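Keeping the Old Utilities on the Road
Stistdale Motor Museum, February 2019

The museum's restoration workshop holds 3 light commercial vehicles awaiting attention. Its workshop manager spoke to this newsletter regarding the coming program.
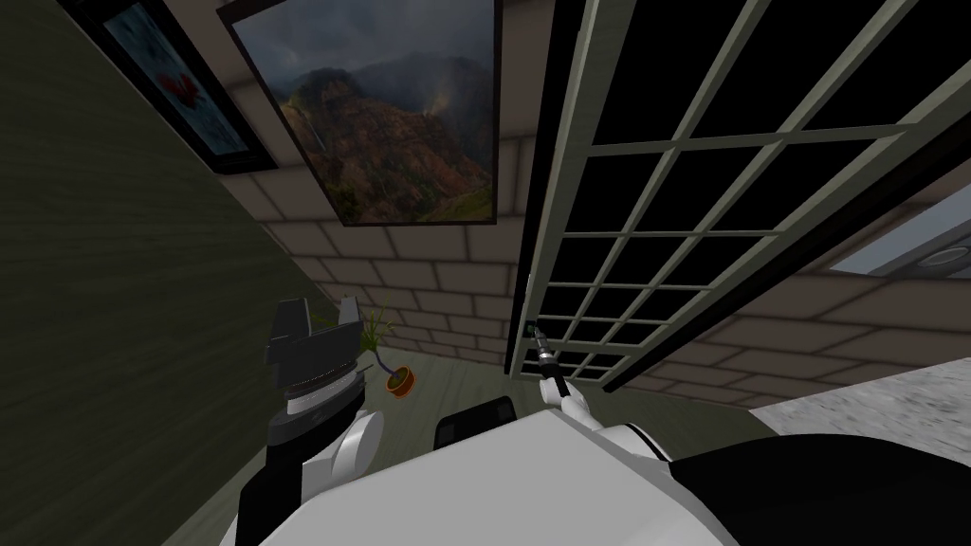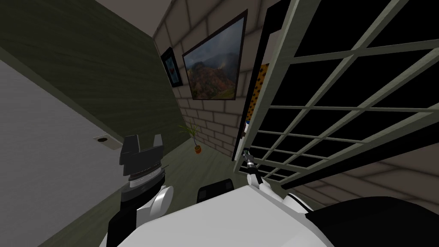 Priorities for the year

The manager confirmed that the Firolia utility will be completed first. "The chassis is sound, but the tray was replaced by an earlier owner and the colour does not match the cab," the manager said. New tyres have been ordered from a supplier in Tristdale.

Asked whether original parts would be used throughout, the manager was cautious. "Original where we can obtain it – otherwise a faithful reproduction, and recorded as such in the vehicle's file."

The engine will be run in over 1000 kilometres before the utility is shown in September. "It will not be hurried," the manager added. Donated workshop manuals are also being catalogued.

This site uses cookies. Accept | Manage settings
Shares: 150 | Comments: 3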